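May, late afternoon, bench notes - wheat paste and rye paste, second round

Kettle on, windows open, and I finally have an hour to write up the paste trials before I forget which jar was which. Jadwiga asked me to put down more than I did last time, when my whole entry was "rye better, smells odd," so I will try to do right by her.

We made two batches this morning. The wheat is the ordinary Hemmin white flour, one part to five of water, cooked slowly in the double pan and pushed through the fine sieve twice. The rye is what Krystyna Głowacki brought back from the mill, same proportions, though it drank up the water so fast that I let in a good splash more before it would come off the spoon. I stirred both for 24 minutes after they thickened. My arm knows all about it.

For the test strips I used the offcuts from the parish ledger job, the heavier laid paper, and pasted them down to gray board and to the brown calf scraps. They went under weights between blotters, with a fresh blotter after the first hour. I have put 6 strips of each paste aside for Arash, who wants to try lifting them with a damp sponge next week and seeing how politely they let go. He was very kind about my labels, which are in pencil and wander uphill.

First thoughts, and please take them as first thoughts. The wheat spreads like a dream and dries clear, but on the calf it sits on top and sulks. The rye has a good bite on leather and holds a turned corner down almost at once, which I love, but it leaves a faint tan edge on the pale paper if you are at all generous with the brush (I was generous with the brush). Custódio thinks a mix of the two would suit the spines, and he has been doing this for 14 years longer than I have, so I will make up a small pot tomorrow at half and half and see.

Storage: both jars are in the cold cupboard, top shelf, lids loose. Please don't put them in the little fridge with the lunches again - Stanisława very nearly had rye paste on her toast. The last batch kept 3 days before it went thin and sour, and I would like to know if boiling the jars first buys us any more. Somebody with more patience than me could also look at whether the Vedton water filter makes a difference, as the tap water has been very chalky this month.

Still to do: wash the horsehair brushes properly, order more blotters, ask Krystyna how much of the rye is left at the mill and whether they would grind it finer for us.

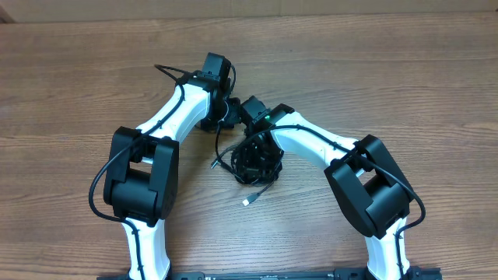 The half-and-half pot will go on the spine of the smaller ledger first, the one with the missing headcap, and I want that job done slowly with two people on it. What I am after is a new leather lining that follows the round of the spine all the way over, leaning in from both sides like the pair of white arms on the wooden tabletop, with the two edges nearly touching at the middle and a hair's breadth left between them for the paste to creep into. Custódio has offered to hold the boards while I work the bone folder. If the leather fights us we will let it rest under a damp cloth and have another go after lunch.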